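Wednesday, October 10, 2018

Cleared the table this morning, all but the strawberry.
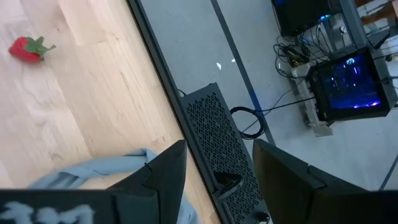

Oil is the next question. The top is blond stuff, maple or near enough, and the planks never did match in shade. Judit Vincze says two coats of hard wax with 16 hours between them. Dezső Bakos says one coat and leave it alone. I have half a tin of the Takács left from May, which I think covers one coat, so Dezső may win on supply.

Sanding first. Went over a test patch at the window end with 180 grit, along the grain, then wiped it with a barely damp cloth to raise the fibres. Will check it tomorrow and go to 240 if it feels rough. The long streaks in the figure run diagonally and make it hard to judge scratches except under a low lamp.

Floor: needs sweeping before any oil is opened. There are bits of white scrap down by the table and dust will lift from the floor the moment anyone walks past. The loose black cable should be coiled tighter and hung up. I caught a foot in it on Monday. The tall black case stays where it is for now, but its mesh side will want covering while I sand, and it should be switched off first. Cotton sheet, 13 clips from the Pinley box, no tape.

The strawberry is Sevim's girl's. Plush, red, felt leaves. Sevim Duman rang at lunch to ask whether it had turned up and I said yes. She will collect it on her way back from Govport. It picks up sawdust, so I must put it in a bag before starting.

To buy: 240 discs (7), lint-free cloths, one small tin of oil in case Judit is right. Lurkovley shop shuts at three.

Knee better. Rain from four onwards, window kept shut.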